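4.2 Sheet Material and Work Surface

Creases were evaluated on colored craft paper from two suppliers, Pravard and Zondmont. The Pravard stock is sold in mixed packs, and only the green and orange sheets were drawn from it. The Zondmont stock is slightly heavier and was used for the control folds reported in Section 4.5. Both papers are dyed through the full thickness, so a crease shows no white core when the surface fibers break. This removes the easiest visual cue for crease depth and leaves three others: the shading step between adjacent facets, the height of the ridge along the fold, and the shadow line where one layer ends on top of another.

A total of 317 folds were entered in the log. Each entry gives the sheet color, the fold direction, the number of layers at the fold, and a crease grade from 1 (soft bend, no lasting line) to 7 (sharp line over the full length of the fold). Grades were assigned by one reader under the same lighting and repeated after a break by the same reader. Entries where the grades differed by more than one step were read a third time, and the middle value was kept.

The table was covered with cardboard. Uncoated board was preferred over a bare table for two reasons. First, it has enough friction to hold a single sheet during a slow diagonal fold, while a smooth top lets the sheet turn about the point of contact. Second, its beige color gives usable contrast against both green and orange paper, including in partial shade. The drawback is compliance. Board yields under local pressure, and a fold pressed on it has a wider ridge than the same fold pressed on a hard plate. Tests on a steel plate gave a narrower ridge but more slip, and the plate was not used further.

A second piece of cardboard toward the back of the table served as a shelf. Spare and used sheets were kept there with unrelated small items, and the near piece was reserved for folding. The arrangement of the shelf was not controlled. It has no bearing on the crease grades, but it does affect the overview images, where crumpled paper at the rear can be mistaken for the work piece if the crop is set too wide. All crops were therefore limited to the near cardboard.

Two geometric states account for most of the difficult readings. The first is a triangular flap on a sheet that is otherwise flat. Here the diagonal crease can be followed over its length at close range, and softer secondary marks appear only as small changes in shading. The second is a flap lying in front of a panel that stands upright. The panel is darker than the flap even though both are the same paper, and a reader who compares facets by tone alone will tend to grade the fold between them too high. For this state the grade was taken from the fold line only.

Torn or roughened edges were a further source of error. A fibrous edge that lies close to a fold resembles a poorly pressed crease, particularly in a view at a shallow angle. Edge condition was added to the log as a separate field, following the coding sheet developed for the Kennedy trials, and folds next to a rough edge were graded from their interior portion. Views from farther back were used for outline and placement and were not used for grading. Figure 6 shows both close and overview cases.

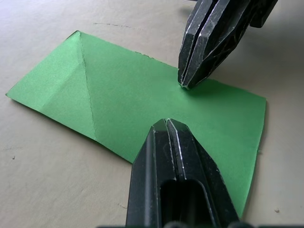
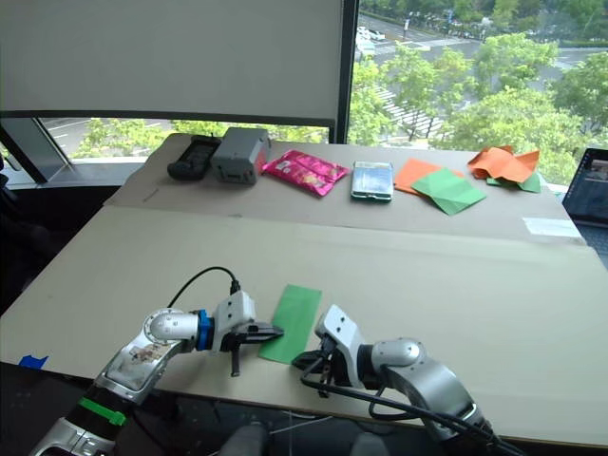
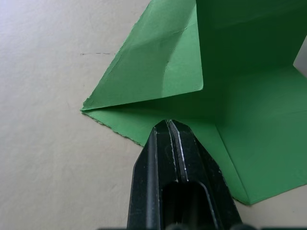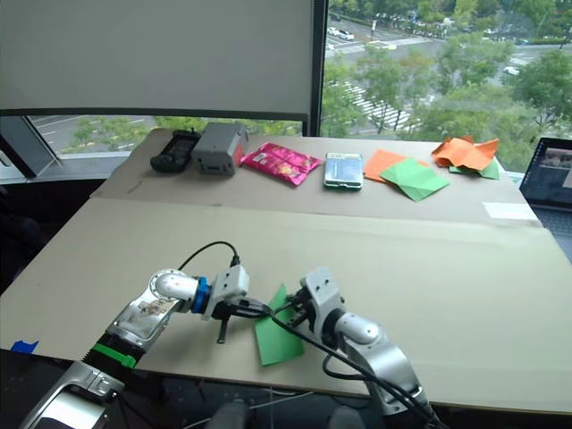

Figure 6. Green paper on the work surface. First image: sheet with a triangular flap and diagonal crease, seen at a shallow angle. Second: narrow strip on the near cardboard. Third: flap lying nearly flat, with a darker upright panel behind it. Fourth: square on the near cardboard, with paper and other items on the rear section.

4.3 Outline Measurement

Outlines were traced by hand in Irkon and corrected for perspective using the corners of the near cardboard. Where a corner of the paper was hidden, the two adjoining edges were extended to their intersection and the corner was marked as inferred. Inferred corners were accepted for classifying the outline as a square, strip, or triangle, but were excluded from the alignment error. Raised panels were also excluded, as the correction assumes that the paper lies in the plane of the board. A slight lift at the edge of a flat sheet was ignored.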